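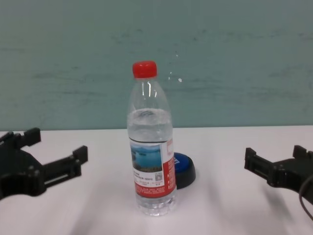 Bottle with a red cap and a lake on the label.

The Friday Letter: My Month of Drinking More Water

Posted December 28, 2018 by Lowri Howells

Filed under: Small Habits, Home & Health

We use cookies to remember your preferences. By staying on this site you agree to our cookie policy.

Hello from the quiet week! I have eaten cheese for breakfast four days running and I'm not sorry. But I promised I'd report back on my water experiment, so let me put the cracker down and get on with it.

Quick recap if you joined recently (hi, and welcome!). At the end of last month I had a run of afternoon headaches, the dull kind that sit behind one eye, and my friend Radoslava asked me what I'd had to drink that day. Coffee. What else? More coffee. She gave me a look. So I decided that for all of December I would drink water on purpose, write it down, and see how I felt at the end. I'm no doctor and this is one woman with a notebook, so please read it that way.

My rule was simple. One glass when I get up, one with every meal, one in the middle of the afternoon, and whatever I wanted on top of that. My kitchen glasses hold roughly 297 milliliters (I measured one with the baking jug, then got curious and measured the rest, and they're not even all the same, which has bothered me ever since). I wanted something I could do half asleep, and pouring a glass while the kettle boils is about my limit at that hour.

The first week was rough going. I don't love the taste of nothing! I kept wandering past the glass as if it belonged to someone else. I tried lemon, which was nice for two days and then made me feel like I was drinking floor cleaner. I tried cucumber and forgot it in the pitcher over a weekend — don't do that. What finally worked was getting it really cold, so now there's a jug on the top shelf of the fridge next to the mustard, and I've grown quite fond of it.
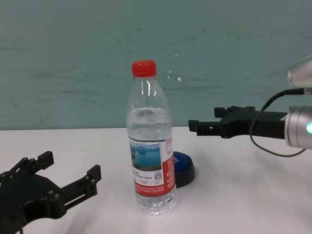
Does coffee count toward what you drink in a day?

Most of what I've read says it does, at least for people who have it regularly, since a cup of coffee is mostly water anyway. I left it out of my notebook only because I'd have used it to cheat.

I had a lot of mail about that one, by the way, and a fair bit about bottles too. Juraj wrote to say he fills a 500 milliliter bottle twice before lunch and once after, and doesn't think about it again. Emília keeps one in the car, one in her desk and one by the bed, and says the only trouble is remembering to wash them. I'm firmly in the glass camp at home, but when I'm out I do need something with a lid on it. I spent a whole afternoon at the outdoor market in Tarnusholm this month with nothing but mulled wine, and I paid for that the next morning, let me tell you.

About washing: if you reuse a bottle, give it hot soapy water and a bottle brush every day, and let it dry with the cap off. The cap is the part I always skipped. Have a sniff of yours. Go on, I'll wait.

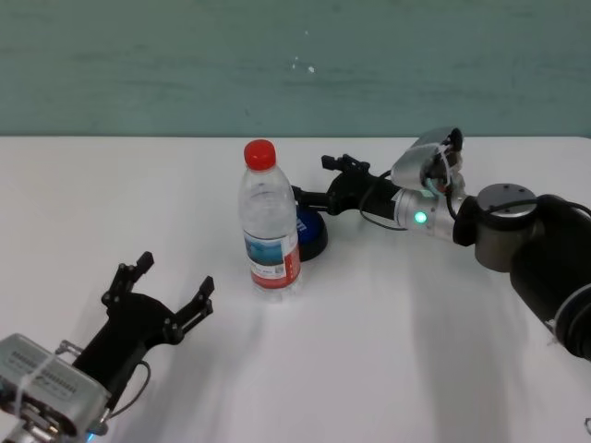 So, results. I filled in my notebook on 20 days, lost it for a while behind the couch, and went by memory for the rest. I had 13 days with no headache at all in the part I wrote down, and I can't tell you how many I'd have had otherwise, because I never thought to keep track before I started (next time!). My lips are less chapped. I sleep about the same. I get up in the night more, which I blame on having a big glass with a late supper, so I've moved that one earlier.

The bit I didn't expect was the afternoon glass. I stand at the back window with it and look at the bird feeder and don't touch my phone, and I've come to look forward to it more than the coffee. Some days it's the only five minutes I spend doing one thing at a time.

I'm keeping the morning glass and the afternoon one for the new year and letting the others sort themselves out. Next time I'm writing about soup, and I need your barley recipes, particularly any that don't turn to cement in the fridge overnight. Send them over!

Lowri

You are receiving this newsletter because you signed up on our website. Unsubscribe or update your preferences at any time.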